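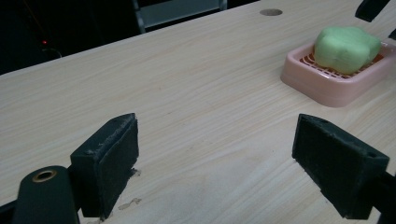

Pale wood top, fine darker grain. Bigger curves in the grain near the bottom.

Workshop > Finishing > How to oil a light wood tabletop

6 min read

Quick version first for people standing there with a rag already. Sand with the grain, vacuum, wipe, thin coat of oil, wait, wipe it all off, wait longer, second coat. Done. Rest of this page is the details and the stuff I get emails about.

Covers bare pale wood. Ash, birch, maple, light oak, that kind of thing. Dark woods are easier, different page.

What you need

- Sandpaper, 120, 180 and 220 grit
- Sanding block (cork or a scrap wrapped in felt)
- Vacuum with a brush head
- Lint-free rags, more than you think
- Hardwax oil or a plain furniture oil
- Old plastic card for spreading
- Gloves
- Metal bucket with water, for the rags. Not optional.
- A lamp you can set down low

I buy oil at Agyeman, the paint counter at the back, because they let you try a dab on your own scrap. Any decent finishing oil works. Read the can. If the can disagrees with me, go with the can.

Check what's on there now

Drop of water on the top. Soaks in and goes dark within a minute or so, it's bare or close to it. Sits there as a bead, there's still a finish and you need to get it off first. Try three or four spots, the middle wears out way before the corners do.

Veneer? Look at the end of the top, at the edge. Grain that carries over the edge and down is solid. A thin line with something else under it is veneer, and you skip the 120 completely. Start at 180, by hand, light. You can go through veneer in no time with a power sander and there is no fixing that.

Find the grain direction

Sounds dumb. Do it anyway. On pale wood the lines are fine and easy to misread in flat light. Put the lamp low at one end and look across the top. Tight straight streaks are simple, follow them. Where the pattern opens up into wide curves you can't follow every bend so don't try, just keep going the same way as the long boards.

Cross-grain scratches hide on bare pale wood. Then the oil hits them and there they are. I did a whole bench for the Henville shop this way and had to go back to 120 and start over.

Sanding

120 first. Long strokes, whole length of the top, overlap by half. Don't park in one spot to chase a stain, you'll make a dip and you'll feel it every time you put a plate down. Stain won't go, sand a wide area around it too and feather it out.

Change paper when it stops biting. Worn paper polishes the wood and then the oil won't go in evenly.

Vacuum. Then 180, same thing. Vacuum. Then 220 if you want it smoother, and stop there. Going finer closes the surface up and you get a patchy coat. Some oils say stop at 150, again, read the can.

Edges last, by hand, two or three passes just to take off the sharpness. Go easy on the corners.

Raise the grain (optional, I do it)

Wipe the whole top with a barely damp rag. Let it dry, couple of hours. It will feel fuzzy. Knock that back with used 220, very light, one pass. Now it won't go fuzzy the first time somebody spills water on it.

Cleaning up before oil

Vacuum with the brush head, then a dry rag, then another dry rag. No tack cloths on pale wood, some leave a residue that shows up as yellowish smears. Clean the room too, or at least let the dust settle over lunch.

First coat

Test on the underside. Always. Pale wood goes more yellow than people expect, and if you want it to stay pale get an oil with a little white pigment in it. Tretis has a page on their sample boards that shows the differnce pretty well.

Stir the can, don't shake. Pour a puddle about the size of a coffee cup base and spread it with the plastic card, with the grain. Then the rag. Work in strips from one long side to the other and don't let an edge dry before you start the next strip.

Thin. Thinner than that. My last top took roughly 2 ounces for the first coat and I still wiped some off.

Wait 15 minutes, or whatever the can says. Dull spots mean the wood drank it, add a bit there. Then wipe everything off with a clean rag. Everything. Oil left sitting on top goes sticky and stays sticky for days.

Get down with the lamp again and look across for wet patches. Do it twice.

Rags

Oily rags can catch fire by themselves. Not in a pile, not in the trash, not in a pocket. Into the water bucket as you finish each one, or spread flat outside on concrete, single layer, till they're stiff. Then follow your local rules for getting rid of them.

Drying and second coat

Overnight at least, window open a crack. Cold room, give it a full day extra. Ready when a dry palm slides over it with no drag.

Rub lightly with a white pad or very worn 220. Wipe. Second coat same as the first but it'll need less. Wipe it off sooner too.

Tables that get used for meals, I do a third. Desks, two is plenty.

Using the table again

Light stuff after a day or two. No wet glasses, no tablecloth, no hot pans for a couple of weeks. It needs air to cure and a tablecloth stops that.

Common problems

Sticky after a day: too much oil left on. Rub with a rag and a tiny bit of fresh oil, that softens it, then wipe hard.

Blotches: uneven sanding, or glue. Glue spots stay pale and have to be scraped and sanded locally, then reoiled.

Rough feel: dust in the coat. White pad, wipe, thin coat.

Water ring: let it dry out fully first, a lot of them fade. If not, 220 by hand with the grain, wide area, touch up with oil. Biggest plus of oil over varnish, you can patch it.

Looking after it

Damp cloth, drop of mild soap, dry it after. No spray polish. One thin coat of oil a year, I do mine in April when teh windows can stay open. Do the water drop test again if you're not sure it needs it.

Leftover oil skins over in the can. Pour it in a smaller jar, fill to the top, label it.

Contact | © Livirance Workshop Notes | Back to top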